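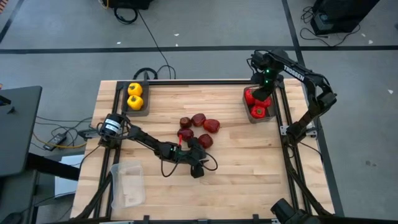
Harriet Sorensen wrote at the bottom of last week's exercise that a dark red pepper is simply a red pepper having a bad day, and that she did not see why it needed a pile of its own. I gave her the marks. I also want to spend this handout disagreeing with her.

Produce Handling I, Handout 4: Sorting by Color

Reading for this unit is the Randport packet, pages on grading. Skip the history of the crate.

Sorting sounds like a thing you could do before you could tie your shoes. Yellow goes with yellow, red goes with red, and you go home. Then somebody sets a maroon pepper in front of you and the room divides into two camps, one of which is always louder.

Terms you'll need

Lot: everything that arrived together, before anyone has had an opinion about it.
Class: where a pepper goes once someone has.
Holdover: a pepper with no class yet. It stays in the middle of the table. It does not get slipped into the red tray when you think I'm looking at the clock.

Working rules

Fix your classes before you touch anything. One tray per class, and leave the trays where they are. Last April a group moved theirs halfway through and spent the rest of the hour sorting into each other's work.

Start with the color you're sure of. Yellow is good for morale.

Judge the whole skin. A pepper has several sides and will show you the flattering one. Shadow makes a bright red look darker than it is, so turn it toward the light before you commit - then turn it again.

Handle by the body. Stems snap, and a snapped stem is a grading matter (Handout 6, sorry in advance).

On Harriet's question

Color class follows the buyer. Mercado takes bright red and dark red as one line and has never complained. Feser wants them apart and complains anyway. If the order sheet is silent, keep them separate, as two piles can be combined later in a few seconds. Leszek Rutkowska once did the reverse with a full delivery and still doesn't care for the subject.

For next time: half a page on where you would draw the line between red and maroon, and why there. "I just know" was submitted twice last term and will not be accepted a third time.

Produce Handling I - questions to Bernadette Park, Room 2420 - Back to top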